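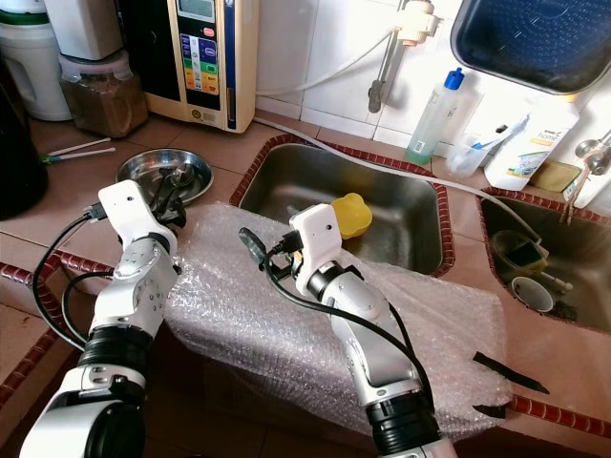

Ein Roboter lernt Küche

Stell dir vor, du sollst einen Teller abwaschen. Du gehst zum Spülbecken, nimmst den Teller, nimmst den Schwamm, und los geht es. Du denkst dabei vielleicht an ganz andere Sachen. Für einen Roboter ist das sehr schwer. Er muss zuerst lernen, wo der Teller ist, wie er ihn anfasst und wie fest er drücken darf.

Die Firma Stikside bietet für diese Arbeit einen Bausatz an. Er heißt Ernar. Schulen, Werkstätten und Labore können ihn kaufen oder für eine Zeit mieten. In diesem Text erklären wir, was in dem Bausatz steckt und was er kann.

Was gehört dazu?

Zu Ernar gehören 2 Arme. Jeder Arm ist aus mehreren Teilen gebaut, und zwischen den Teilen sitzen Gelenke. Dein Arm hat auch Gelenke: die Schulter, den Ellbogen und das Handgelenk. Am Ende von jedem Roboterarm ist ein Greifer. Das ist seine Hand, aber sie hat keine fünf Finger wie deine. Die Finger vom Greifer gehen auf und zu, ähnlich wie bei einer Zange.

An den Armen laufen schwarze Kabel entlang. Durch die Kabel kommt der Strom, und es kommen auch die Befehle. Die Kabel müssen lang genug sein und einen Bogen machen. Wenn sie zu kurz sind, zieht der Arm daran, und dann bleibt er stehen.

Warum ist ein Teller schwierig?

Ein flacher Teller aus Edelstahl glänzt. In ihm spiegelt sich das Licht, und die Kamera vom Roboter sieht helle Flecken, die gar nicht zum Teller gehören. Auch der Rand ist dünn. Der Greifer muss genau über den Rand kommen, sonst greift er in die Luft oder stößt gegen die Fliesen.

In einer echten Küche steht außerdem viel herum. Da gibt es Flaschen, Schwämme, einen Becher mit Zahnbürste, einen langen weißen Schlauch und vielleicht noch ein Paket in Luftpolsterfolie. Du weißt sofort, was davon zum Abwasch gehört. Der Roboter weiß es nicht. Er braucht viele Beispiele.

Wie lernt der Roboter?

Ein Mensch zeigt ihm die Bewegung. Er führt die Arme mit einer Fernsteuerung, und der Computer merkt sich jede kleine Drehung. Für die Aufgabe »Teller nehmen« empfiehlt das Heft zum Bausatz 93 Übungen. Das klingt nach viel, aber wie oft hast du geübt, bis du deine Schuhe binden konntest?

Das Lernprogramm heißt Bronex und ist im Preis dabei. Man kann darin sehen, welche Übung gut war, und die schlechten kann man löschen.

Was kostet das?

Die Miete für den ganzen Bausatz beträgt 439 Euro im Monat. Für eine Familie ist das zu teuer, aber mehrere Schulen können sich die Miete teilen. Geliefert wird er von der Firma Lévesque, die auch die Reparaturen macht.

Ist das gefährlich?

Die Arme sind stärker, als man denkt. Darum darf man Ernar nur benutzen, wenn ein Erwachsener dabei ist. Zum Bausatz gehört ein roter Knopf zum Anhalten. Und lange Haare bindet man zusammen — das gilt auch für Lehrer.

Kleine Aufgabe für zu Hause

Zieh dir dicke Handschuhe an und versuche, einen flachen Teller aus Metall vom Tisch zu nehmen. Du darfst nur Daumen und Zeigefinger benutzen. Mach es 5 Mal und schließe beim letzten Mal ein Auge. Wo hast du den Teller am Ende angefasst?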